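Offene Tür bei Drevuta in Kondorport

14. Januar 2024

Schnell runtergeschrieben, bevor ich die Hälfte vergesse. War beim Tag der offenen Tür im Kartonwerk Drevuta, draußen im Hafenviertel von Kondorport. Wollte da schon im August hin, da war die Führung aber voll. Diesmal früh angemeldet und Glück gehabt.

Anfahrt: Linie 11 bis Endstation Pretstead, dann zu Fuß am Kanal lang. Ausgeschildert ist nichts. Wer mit dem Auto kommt, Parkplatz hinter dem Rohstofflager, war bei meiner Ankunft schon ziemlich dicht. Eintritt frei, Anmeldung übers Formular auf der Werksseite, Bestätigung kam bei mir erst am Vorabend.

Am Tor gibts Warnweste, Gehörschutz und einen Aufkleber mit der Gruppenfarbe. Ich war bei Grün. Feste Schuhe sind Pflicht, zwei Leute vor mir in der Schlange mussten sich welche ausleihen. Taschen in den Spind, Pfandmünze bekommt man am Ende wieder.

Erste Station Rohstofflager. Riesige Rollen, Frischfaser links, Altpapier rechts. Riecht nach nassem Heu und ein bisschen nach Kleister. Man darf Muster anfassen, gestrichene und ungestrichene Seite, der Unterschied ist größer als gedacht. Die ungestrichene fühlt sich fast wie Löschpapier an. Kalt wars, Jacke anlassen.

Dann Druck. Laut!! Von der Erklärung habe ich vielleicht ein Drittel mitbekommen, die Sprechanlage der Gruppe fiel dauernd aus. Hängengeblieben ist: gedruckt wird auf die flache Bahn, gefaltet wird viel später, oft erst beim Kunden. Deshalb steht auf den Bögen die Hälfte kopf. Auf einem Tisch lag so ein ungefalteter Bogen aus und wir sollten raten, welche Fläche später wo sitzt. Lag komplett daneben, der Junge neben mir hatte es sofort.

Farbmischraum nur durch die Scheibe. Schade, das hätte mich am meisten interessiert. Auf dem Regal dahinter Eimer mit Nummern, Pantone und Hausfarben durcheinander. Ein gelber Ton heißt intern nur »99«, warum, wusste auch die Führung nicht so genau.

Stanzerei fand ich am besten. Die Stanzformen sind Sperrholzplatten mit eingelassenen Messerlinien, sehen aus wie Schnittmuster. Scharfe Linie schneidet, stumpfe Linie drückt die Falz. Im Archiv hängen die alten Formen hochkant wie Schallplatten, man zieht eine raus und hat eine Keksschachtel von vor dreißig Jahren in der Hand. Da hätte ich gern mehr Zeit gehabt, waren aber nur ein paar Minuten, die nächste Gruppe drängelte schon.

Danach Klebestrecke. Heißleim oder Dispersion, je nach Ware. Laschen werden angedrückt und laufen ein Stück unter einem Band mit, damit nichts aufspringt. Falten im Material sind ein ständiges Thema, vor allem an Spitzen und Ecken, wo mehrere Lagen übereinanderliegen. Ausschuss geht in den Container und zurück in die Pulpe.

Labor: Stauchprobe live. Faltschachtel zwischen zwei Platten, Druck drauf, bis sie nachgibt. Die erste hielt 167 Newton, die zweite deutlich weniger, war absichtlich feucht gelagert. Kinder fanden es super, ich auch. Daneben eine Klimakammer, in die man kurz reingreifen durfte.

Kleine Zeichenkunde gab es noch am Infostand, Faltblatt zum Mitnehmen. Zahlenreihen am Rand, Balken, kleine Blöcke, Strichmuster: je nach Druckerei und Anlage was ganz anderes, Passer, Farbkontrolle, Steuermarken, Angaben vom Abfüller. Ohne Unterlagen vom Hersteller kann man oft nur raten. Seitdem drehe ich zu Hause jede Packung um.

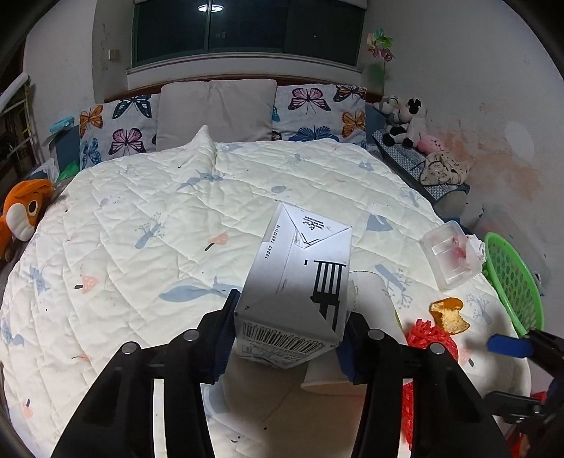

Karton mit umgeklappter Dreieckslasche, am Rand die kleine Zahlenreihe, rechts Streifenmuster.

Kantine zum Schluss. Linsensuppe gut, Kuchen trocken, Kaffee aus der großen Kanne. 13 Euro für Suppe, Kuchen und Getränk fand ich happig, Kinder zahlen die Hälfte. Sitzplätze knapp, wir standen am Fensterbrett. Im Foyer noch eine Ausstellung der Designagentur Olaniyan, Schachteln ohne Klebstoff, nur gesteckt. Eine davon war für Teelichter und hatte einen Verschluss, den ich auch beim dritten Versuch nicht wieder zubekommen hab. Sehr schön gemacht, leider ohne Beschriftung.

Was nicht so toll war: Gruppen zu groß, Akustik in der Halle, und Rückfragen wurden öfters auf »später« verschoben. Später war dann die Führung vorbei. Toiletten nur am Eingang, also vorher gehen. Mit Kinderwagen keine Chance wegen der Gittertreppen, im Druckbereich ist auch kein Aufzug.

Fotografieren in der Produktion verboten, im Foyer erlaubt. Handy muss in den Spind, wird kontroliert.

Nächster Termin wieder im August, Anmeldung macht wohl ein paar Wochen vorher auf. Nehmt die frühe Gruppe, da laufen noch alle Maschinen. Bei uns stand die zweite Stanze schon wegen Umrüstung. Zurück bin ich dann am Kanal enlang bis zur Brücke gelaufen, da fährt der Bus öfter als ab Pretstead.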